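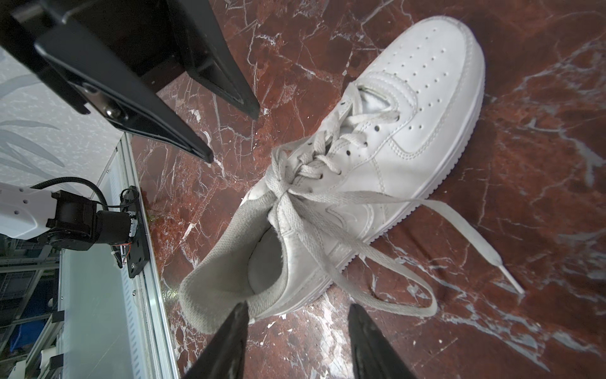

White leather low-top on the red marble, laces untied.

July, notebook 3, afternoon

Adhesive for the toe and heel repairs, continued. I write down the whole thing again because the last entry was not clear, and Amanuel asked me two times what I meant with "the slow one."

The slow one is the Dinsa water-based contact glue. The fast one is the Asta solvent glue, which we have used in the Stulach workshop since the beginning. The question is if we can stop using Asta for sole bonding. The smell is strong and in the hot months we cannot keep the windows open because of the dust from the street.

Test pieces: leather strips glued to rubber sole sheet, both sides roughened with the 80 paper and wiped. 14 strips in total, half with each glue. All pressed by hand and then left under the weights overnight.

Peel by hand, next morning:
Asta – all strips held. On two of them the leather tore before the bond did.
Dinsa – 3 strips opened at the corner with almost no force. The others held well.

I looked at the bad strips under the lamp. The glue on them is milky, not clear. I think I closed them too early, when there was still water inside. The label says to wait until the film is transparent, but it does not say how long this takes in a humid room. So the fault can be mine and not the glue's.
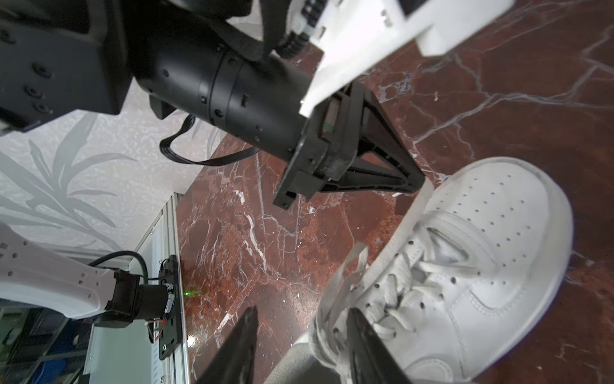
Same shoe. Punched toe and side panel.

Second round, Dinsa only. This time I waited until the film was clear everywhere, also at the edges, and then I warmed both sides with the heat gun on low before closing. 8 strips. One opened, and there I can see a fingerprint in the glue, so I do not count it as a failure of the method. Amanuel says I should count it. We leave it as one of 8, with this remark.

Open time: the fast one gives us 6 minutes and after that it is difficult to reposition. With the slow one I could still move the strip a little after a longer wait, but I did not measure it properly. To do.

Other things to remember:
– The brush for Dinsa must be washed immediately. I lost a good brush today.
– Nundia sent the wrong sole sheet again, the hard one. It is on the lower shelf with tape on it. Please do not cut it, I want to send it back.
– Mineral oil from the leather conditioner ruins both glues. Condition after bonding, never before.

Next: repeat with old rubber that was worn outside, because new sheet is too kind to us. Amanuel has a bag of worn soles at home and will bring it. Then a flex test, if the machine is free. If the slow glue passes on old rubber I will ask for a larger can.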